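Comparing Finger Pads on a Hand-Held Gripper

Project report, Namar group

The aim was to find out which finger pads hold soft fabric best on the hand-held Verus gripper. Last term's group used bare plastic fingers and lost many of their grasps on thin cloth. We kept the same linkage and changed only the pads.

Two types were compared: a smooth rubber pad and a softer ribbed one we call Rees. Each was used for 199 attempts at picking up a piece of clothing by one edge. An attempt counted if the cloth left the surface and stayed up for 3 seconds.

The smooth pad made 128 good lifts. Rees did better on thick fabric but tended to pinch two layers at once — a problem for folding later. Thin cotton slipped from both when the tips closed at an angle. We also found that the pivot screws need tightening between sessions, or one finger starts to lag.

Lavender cloth and a plaid blanket, with the gripper in both views:

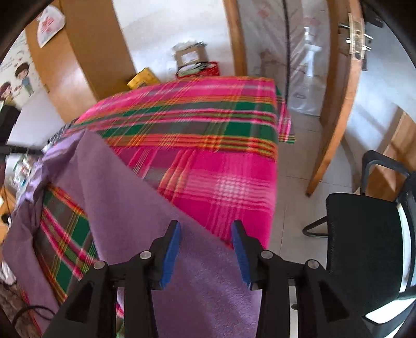
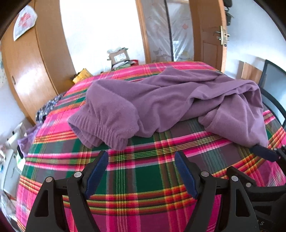
Boonsong Panyasiri

For the next stage I would keep the smooth pads and try a slightly narrower tip. The camera mount should also move back a little — with the fingers closed, it is hard to judge how much cloth is between them.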